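Jul 8, 2021. Cesside cell, wrist and fingers.
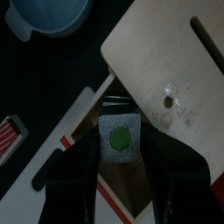 Mhairi Baxter wrote back before lunch that the fingers are fine and I should be looking at the wrist flange instead. She had the same drift on the Flellomby arm in June and lost a week swapping pads.

Checked the flange first, then. One of the 4 screws took almost a quarter turn before the wrench clicked. Cleaned the threads, new threadlocker, torqued all of them in a cross pattern. Left finger pad wiped down with alcohol, no visible wear. Right one the same.

Reran the zero. Closed position now reads 114 counts, was 100 on the last sheet – logged the new value and kept the old one in the comments. Grip force left at 5 N for the small cube with the green circle.

Amna Siddiqui wants the wrist camera offset redone after any flange work. Fair. Calibration plate is still at Brurnham, so that waits.

Still open: cable strain relief at joint five, and the spare pads from Ghumman.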